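Watch the Whole Clip or Leave It Alone

A video of 2 minutes went around Stumeck in September, and by the end of the week most people in town had an opinion of a woman they had never met. Her name is Waltraud Buschmann. The clip shows her shouting at a clerk in the Pfeiffer store. I saw it first at seven in the morning, on Orura, with 644 comments under it. I read too many of them.

The comments said she was drunk. They said she had been fired, that she had been banned from the store, that she had done the same thing at the pharmacy. None of this is in the clip. It came from a page that posts local gossip, and the page gave no source for any of it.

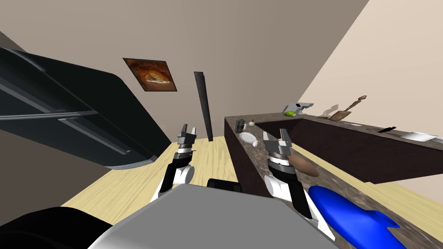
Kitchen with a black refrigerator, computer rendering

A longer version was posted three days later on Wulix by a customer who had been standing in the next line. In that one the clerk has taken her card and will not give it back, and she asks for it four times in a normal voice before she raises it. Maybe she should not have raised it. I would have. The long version got 993 views. The short one was past that before lunch on its first day.

I don't think the person who cut the clip is the main problem. People have always told stories with the beginning left off. The trouble is what happens when the story reaches the rest of us, because we pass it on with a guess attached and the next reader takes the guess as part of the story. By the third or fourth share there is a whole biography, and the woman it belongs to finds out about it from her neighbor.

The sites that write these things up deserve more blame than they get. I found five articles on the Buschmann video. Each ran to 300 words or so of filler, asked in the headline whether the rumors were true, and never answered. Somebody is paid for that. If you have no answer, you have no article.
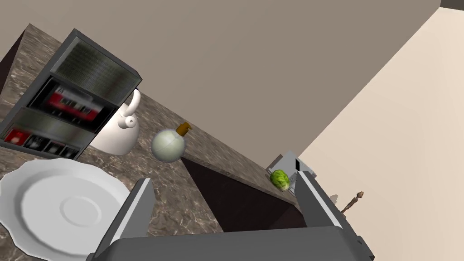

Sharing a clip feels like nothing, and that is why we do it so easily. Most of us are doing something else at the time. I have done it myself leaning on the kitchen counter with the coffee going, a stone one in speckled browns and creams much like the one here, and I could not have told you ten minutes later what I had passed along. The person in the video will remember it for years.

I have one rule now and I mostly keep it. If I can't tell what happened before the clip starts, I don't send it. It has cost me very little. A cousin complained that I never answer his messages anymore – he sends me six videos a day, so he has a point.

The gossip page took its post down after two weeks and put up no correction. The copies are still out there. Mrs. Buschmann does her shopping in the next town now, and the clerk, as far as I know, was never asked about the card.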